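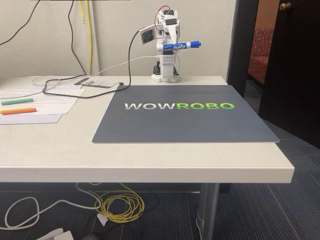 Bench arm with marker, desk mat and papers. Attached to these minutes as Item 3 refers.

LINUM SHARED WORKSHOP
Bench Robotics Working Group
Minutes of the meeting held Mar 21, 2018

Chair: Tamsin Calloway
Minutes: Esben Thoroddsen
Also present: Coşkun (electronics), Durnance (two representatives, one of whom left after Item 4), four bench users
Apologies: Nekholm, who sent written comments longer than the draft they were commenting on

1. Minutes of the last meeting

Approved with one correction. The November minutes recorded that the group "agreed to define safe." The group had agreed to discuss defining safe. The chair asked that the difference be noted, and it is.

2. Matters arising

The sign for the bench room door has arrived. It reads ROBOT IN USE on both sides. E.T. to ask the printer about the other side.

The incident log has been moved from the drawer to the wall. It had one entry, which concerned the drawer.

3. Draft code of practice for small arms on shared benches

The chair reminded everyone that the title would have to change before it went outside the building. "Small arms" had already drawn one phone call. Agreed: "Desktop robot arms."

The draft stands at 3793 words. The chair's view was that a person about to switch on a desktop arm will read perhaps one page, and that the group should decide which page. Durnance felt that every clause was there for a reason. The chair asked for the reason for clause 14. Clause 14 was withdrawn.

The group then took the main sections in turn.

3.1 Reach. The draft asks users to mark the full reach of the arm on the bench with tape. Coşkun pointed out that some users treat the edge of their desk mat as the boundary, and that a mat is as large as its manufacturer felt like making it. The one in the attached photograph hangs over the front of the table. Agreed that a mat does not count as a marked boundary, whatever is printed on it.

3.2 Loose items. Long discussion. The draft says that "no unrelated article" may be left on the bench while the arm is powered. One user asked whether papers were unrelated if they were the instructions. Another asked the same about colored sticks left on top of the papers. The chair suggested that anything which would be annoying to have thrown at you should be moved. This was felt to be clear but hard to audit. Wording agreed: "Papers, drawing materials and small parts are to be kept outside the taped area." Nekholm's written comment, that small parts be kept in a lidded tray with a printed label, was adopted without the label.

3.3 Bare boards. Coşkun would like exposed circuit boards and pin headers kept off the bench top unless they are mounted to something. There is a small one lying among the cables in the photograph, and Coşkun spoke about it at some length. Adopted.

3.4 Cables. The group agreed that this is where most of the trouble will come from, and spent less time on it than on 3.2. Cables on the table to be routed behind the arm and clipped. Cables going down the wall to be fixed to the wall. Cables under the table to be off the floor, including coils, which Durnance described as "stored" and the chair described as "on the carpet." Power strips to be raised and reachable by the person standing at the bench. Wiring at the joints to be checked through the whole range of movement before first use, with attention to any loop that stands out from a servo.

3.5 Base. The draft requires the base to be "adequately secured." One user asked what was adequate. After some minutes it was agreed to say "clamped or screwed down" and let people argue about that in front of the arm, as they would have done anyway.

3.6 Held objects. Grippers may be powered down with an object in them only if the object is light, blunt and cheap. A dry-erase marker with its cap on was accepted by all present as meeting the test. A craft knife was not. The Durnance representative asked about a dry-erase marker with its cap off, and was thanked.

3.7 Cameras. Any camera fixed to the arm or bench to be declared on the booking sheet, with a note of which way it points. Users in the next room should not have to work this out for themselves when the door is open.

3.8 Stop control. Every setup to have a means of cutting power that can be reached without leaning over the arm. Pulling the plug is allowed if the plug can be found. The chair proposed a test: the user closes their eyes, someone says "stop," and the user has 4 seconds. Carried. Two people voted for it mainly to see it done.

4. Training

Proposed length of the induction is 60 minutes. Nekholm's written comments asked for a half day. The bench users asked for a handout. Left at 60 minutes, including the time spent waiting for someone to bring the key.

Tamsin Calloway will give the first session, with E.T. on the second bench holding the checklist.

5. Other business

The borrowed torque gauge has not come back. The person who borrowed it wrote "T" in the book. Both T's present deny it, one of them by surname only.

A user asked whether the code would apply to the group's own bench. The chair said that it would, and that a date for this would be set.

6. Actions

E.T.: retitle the draft, cut it by nearly half, send round
Coşkun: one paragraph on bare boards, and please only one
Durnance: cable clips, price and quantity
T.C.: induction outline; key
All bench users: tape

Next meeting to be called when the shortened draft is ready. The chair asked that no one print the current one.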